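Rudside Robotics Club – bench notebook
August, card sorting project, entry 23

Started at 4:30, later than I wanted, as the battery on the club laptop was flat and I had to go hunting for the charger. Found it in the Tabrizi box, under the spare cables. Please, everybody, put it back on the hook!

So, where we are. The task for the showcase is still the same: the arm picks up a card, carries it over to the wooden tray and drops it into the right compartment. On paper that's simple. Cards are horrible, though. They're thin, they lie flat, and the gripper fingers want something with a bit of height to close on. Last time we lost most of the session to cards skidding along the desk while the fingers pinched at nothing, and I went home pretty grumpy.

Today's plan was to stop worrying about the pickup and work on the drop. Kianoush Ghorbani wrote a new approach path (saved on the laptop as Wikau, don't ask me where he gets his names) that brings the wrist in higher and keeps the card clear of the slats on the way down. I like it a lot. The old path came in low and sideways, and every second card clipped the wood and sprang out of the fingers. With the new one the whole move looks calmer, and it's much easier to see when something's about to go wrong.

Settings I used, so I don't have to guess next time: gripper speed 28, closing force left where it was, wait of 2 seconds after the grip before lifting. I tried it without the wait and the card swung like a little flag. The wait stays in.

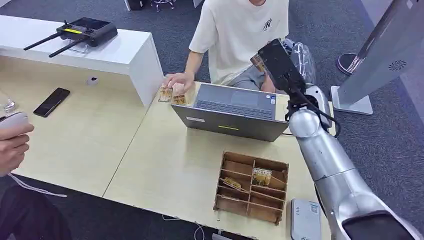

Kianoush thinks I'm giving the drop too much attention, and that the tray itself ought to change. His note on my draft of this page says wider compartments would forgive a sloppy wrist angle, and that judges won't mind how big the tray is as long as the cards end up where we said they would. He'd also like a slope on the inside edges so a card slides down by itself.

Fair points, and I'm half convinced. But a wider tray pushes the far compartments out toward the end of the arm's comfortable reach, and that's where it gets shaky – we saw plenty of that in the spring with the Tasteck blocks. I'd try the slope first. We can tape some cardboard in and see what it does before cutting any more wood.

Other bits from today:

Zero the wrist again after moving the desk. I forgot, and spent twenty minutes blaming the new path for an offset that was my own fault.

Keep hands off the desk once the arm is running by itself. Setting cards out between runs is fine, just call it out loud first.

The log file is 2318 lines long and I've read maybe a third of it. There's a warning about the wrist joint that keeps coming back, always near the end of the lift. Could be the cable pulling a bit, could be nothing. If you get to it before I do, write what you find on the next page and not on a sticky note, they fall off.

Next session: cardboard slope, then the wrist warning, then back to the pickup (ugh). I'll bring tape.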